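Planner keeps rejecting grasps close to the bin wall
Forum > Manipulation > Motion planning

icarretero_o
December 16, 2021

Hello all. I work on bin picking with a three-finger hand. The collision checker refuses almost every grasp for a block that lies along the side wall. From 200 sampled grasps only 19 pass, and all of these are for blocks in the middle. Padding on the bin mesh is 15 mm. If I put it to zero, the planner is happy but I am not.

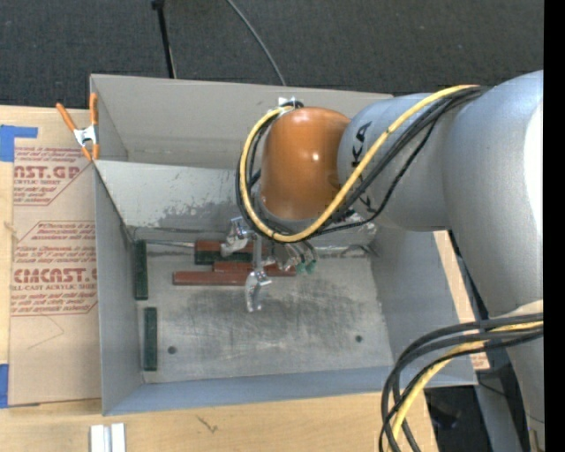
Our cell with the bin. The green blocks at the left wall are the difficult ones.

Is there a correct way to do this, or does everybody tune by hand?
Olga

promdale_dev
15 mm is too much. Put 3 and go on with your life.

itziar.nieto
I do not agree with promdale_dev. One padding for the full path is the problem, the value is secondary. We use large padding for the transfer and small padding only for the last segment, with slow speed and a force limit. Also, is your bin mesh from CAD or from a scan? Sheet metal bends.

icarretero_o
From CAD, measured by me with a ruler. The walls are not perfectly straight, this is true.

uldale77
Then you are padding your measurement error. Scan it first. And do you have the cables in the robot model? Yours hang quite far out from the wrist.

icarretero_o
No cables in the model. I only limit the last joint.

promdale_dev
Nobody models cables. A capsule around the wrist will kill even more of her grasps.

uldale77
I model them, as two capsules. It costs me up to 20 percent of the solutions and I accept it.

itziar.nieto
Olga, before you change all this, print which link pair is in collision for each rejected grasp. In my case it was a finger base and never the fingertip.

icarretero_o
Good idea, I will log the pairs tonight and post them.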